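Threads › Home office › Desk clear-out

Latest Replies Media Saved

Okay, it's Thursday, it's raining, and I have finally run out of reasons not to deal with the desk. Thread as I go, mostly so I can't quit at lunch.

Starting point: I could not see the top of it. Mugs, receipts, a bike light, the manual for a kettle we gave away two houses ago. I do love this desk — grey wood-grain top, bought from Rustik when they were closing the downtown store — but I've been treating it like a hallway table.

Step one was everything onto the floor. Everything! The tile in here is cold as anything so at least I'm moving fast.

Pens. Oh my goodness, the pens. I scribbled every single one on the back of a phone bill and 15 of them were dead. Fifteen! I've been putting dead pens back in the cup for years like they were going to get better.

The whiteboard markers did a bit better. Blue always survives in this house, green never does. No idea.

Somebody asked what I'm wiping the top with. Warm water and a drop of dish soap on an old T-shirt, then a dry one after. I tried the Flelik spray last year and it left streaks that I could only see at 4 in the afternoon when the sun came in, and then I could see nothing else.

Lunch. Toast over the sink because the desk is clean and I'm not ready to share it.

Now the shelves behind. I'd forgotten how much I like that reddish-orange at the back of the cubbies, it's been hiding behind printer paper since we moved in. Paper's gone in the closet. One cubby is staying empty on purpose and I will be defending it.

Did a quick count of the loose paper before I shredded it (okay, I weighed one chunk and did the math) and it was nearly 3000 sheets. Some of it was school newsletters. Our youngest is in university.

Top's clear, shelves are done, and the only thing left is the little cubby under the right-hand end with its knot of cables and tools. Marker first, though, so I can label things as they come out.
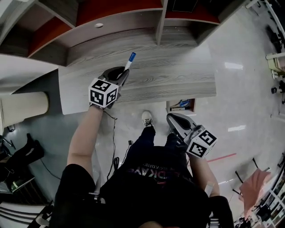
Hao says to skip labelling the cables altogether and toss any that haven't been plugged in for a year, you'll never miss them.

I hear you, and I did exactly that in the last place, and then spent a whole weekend looking for the one that fit the label printer. So they get a tag and they get to stay!

Current plan is 2 bins from Skurnero, the shallow ones with the lids, one for cables and one for the tools. They're $5 each and they should fit side by side if I measured right. I measured with a piece of string, so we'll see.

Kettle's on. If anyone local wants a stack of blank envelopes, they're in a bag by the front door.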